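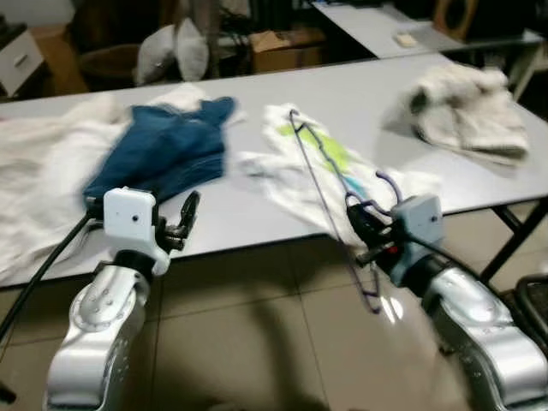 Senga Rankin had two robot arms before she had a use for them. She bought the first as a kit and the second from a seller in Ogilvie who wanted it out of his garage. The pair spent most of a year on a shelf.

"I kept telling people I was building something," she says. "What I had was two arms and a lot of screws."

The project is now called Julten, and its job is laundry. Rankin wants it to pick a shirt out of a heap, spread it on a table and put it on a hanger. She works on it in the evenings with Annag McIver, who writes most of the control code. They met through the Puvell shared workshop, where Rankin still goes to use the lathe.

McIver says hangers were her idea and that she has regretted it more than once. "Folding is hard, but the cloth stays on the table. With a hanger you have one arm holding a stiff thing with a hook on it and the other arm holding something floppy. They get in each other's way."

The arms are driven by hand for now. One of the two women moves a set of controls, the arms follow, and the computer saves the motion along with the camera feeds. They have saved 707 runs since they began.
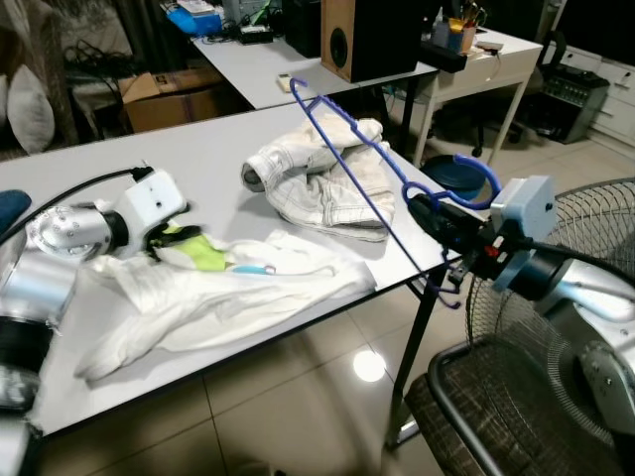
Rankin rebuilt the gripper fingers 17 times. The early ones were too stiff and let go of thin cotton. She went to a curved shape after watching her mother take pegs off a line.

"Jeans are easy to grab and awful to move," she says. "T-shirts are the other way round."

The wrist cameras were added late. McIver had been against them on grounds of cost, and changed her mind when she tried to judge a grip from the head camera alone. "You can't tell if you have one layer or two," she says. "From the wrist you have a chance."

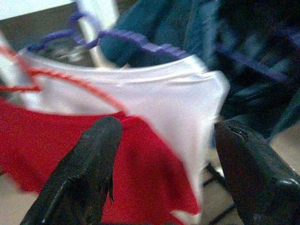
The grip on a piece of white and red fabric, from the wrist camera.

Of the saved runs, 316 are good enough to train on, by McIver's count. The rest have a dropped sleeve or a hanger that went in crooked. She keeps them in a separate folder.

Hivudance, a small parts shop, has asked whether the finger design could be sold. Rankin has said no until she is happy with the tips, which wear down faster than she would like. Her next job is a new mount for the left wrist cable.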